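Why Do Some Places Have Two Flags?

Most maps show a thick line where one country ends and the next begins. In some parts of the world, people do not agree about where that line should go.

Suppose there is a valley called Clotside. It has 2,319 people, 21 villages and 2 town halls. One town hall flies the flag of the country to the north. The other flies the flag of the country to the south. Both countries say the whole valley is theirs. A place like this is called a disputed territory.

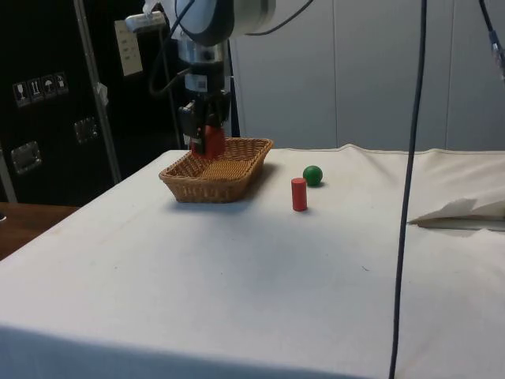

Disputes like this often start when a large country breaks up or a war ends. The new border may be drawn through farms, roads and even families. Sharing out land is harder than sharing out toys. If two children both want the red block, one can play with it now and the other can have it later, or one can take the green ball and be happy with that. Two governments can't easily take turns with a valley, because people live there and need to know which laws to follow.

Daily life can be difficult. A grandmother may need a special pass to visit her sister on the other side. A school may not know which history book to use. Sometimes soldiers guard the road.

Leaders can meet to talk about the problem. This is called negotiation. Often a third country, which does not want the land, helps them talk. That helper is called a mediator. Talks can go on for 21 years or longer.

Words to know
Border: the line between two countries
Treaty: a written agreement between countries
Ceasefire: an agreement to stop fighting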